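From: Necati Kahraman
To: skurnach-users
Date: 21st January
Subject: Re: [skurnach-users] Wrist view while driving the arm in simulation

Hello Defne, hello all,

Defne Sönmez wrote:
> We started to record demonstrations in the simulator with the hand
> controller. My operators say they can do the task well when they look
> from the front camera, but when I allow only the wrist view they become
> slow and they often stop in the middle. Is it better to let them use
> both views? We have 268 episodes until now and I do not want to throw
> them away.
>
> Also, which value do you use for the motion scale?

Thank you for the clear questions. I will try to answer in order.

In our group we had the same discussion in November. Cường Lại recorded with both views and I recorded with the wrist view only. His episodes were faster and nicer to watch. But our policy receives only the wrist images, and in his episodes the arm sometimes went straight to an object which the wrist camera did not see yet. The policy can not learn from where this decision came. After we noticed it, we asked every operator to first turn the wrist until the object is in view, and to make the approach after that. It costs some seconds in each episode.

Please do not throw away your 268 episodes. You can replay them and check at which step the target enters the wrist image. If this is before the approach begins, I would keep the episode. Hawi Alemayehu has a small script for this in the Gavden folder, and I think she will not mind if you change it for your needs. 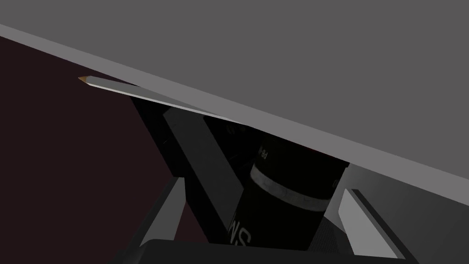
The second thing is the tilt of the hand. New operators like to keep the gripper straight down because it feels safe. With cans and bottles near other things this is often not the best pose, and they should practice the rotation alone before they record anything.

For the motion scale we use 35 percent near the objects and full scale for the free movement. The switch is on the left trigger. If you change it while the clutch is closed, the arm makes a small jump, so please open the clutch first. I reported this to the Skurnach tracker, it is number 1119, and it is still open.

One question from my side: do you save the pauses, or do you cut them? We cut them now, but I am not sure that it is right.

Best regards,
Necati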